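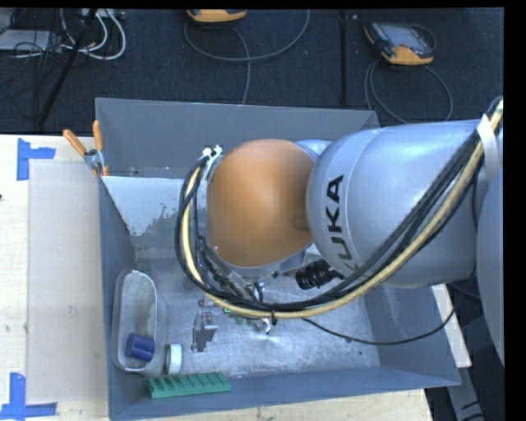
Quiénes somos

Brokura, club de robótica. Empezamos en enero, cinco alumnos y un profe, Rogério Arruda. Ahora somos bastantes mas y ya no cabemos los viernes.

Qué hacemos: bin picking con un brazo KUKA. Piezas sueltas en un cajón metálico, el brazo tiene que cogerlas. Programar, probar, volver a programar. Tambien algo de visión y mucho cable.

Próxima cita: torneo Stasier, 64 equipos, categoría manipulación. Vamos con ganas.

¿Te apuntas? No hace falta saber nada, se aprende aqui. Pregunta por Rogério en el taller, o deja una nota en conserjeria con tu nombre y curso.

Actualizado 13/3/20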